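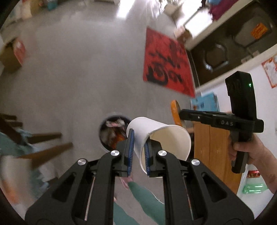 Judulell 3801 エアドライヤーカートリッジ(大型トラック・バス用)

Hostivia製エアブレーキ向け交換用カートリッジ。取付ねじ右回し、Oリング1本付属。在庫あり、午後3時までの注文は当日出し。

仕様
品番 3801
最高使用圧力 11 bar
使用温度上限 60℃
オイル分離フィルター内蔵
1箱 5個入(バラ売り可)

適合
Pedel 中型・大型シャーシ、Wei 路線バス。年式で台座が違うので注文前に現車の品番を必ず確認してくだい。旧品番のままでもOK、備考欄にどうぞ。

交換のめやす
年1回。長距離、坂道の多い路線は早めに。タンクのドレンから水が出るようなら時期を待たず交換。

取付メモ
エア圧を完全に抜いてから。輪止め忘れずに。Oリングに薄くグリス、手で締めて当たったところから半回転ちょっと。工具で締めすぎると次回外れません。エンジン始動後、石けん水で漏れ確認。

返品
未開封に限り可。開封後は乾燥剤が湿気を吸うため不可。

よくある問い合わせ
洗って再使用→できません。
左ねじタイプ→4月入荷予定、予約受付てます。
領収書→同梱、別送どちらも可。

まとめ買いは別途見積り。車台番号もあわせてお知らせ下さい、適合こちらで見ます。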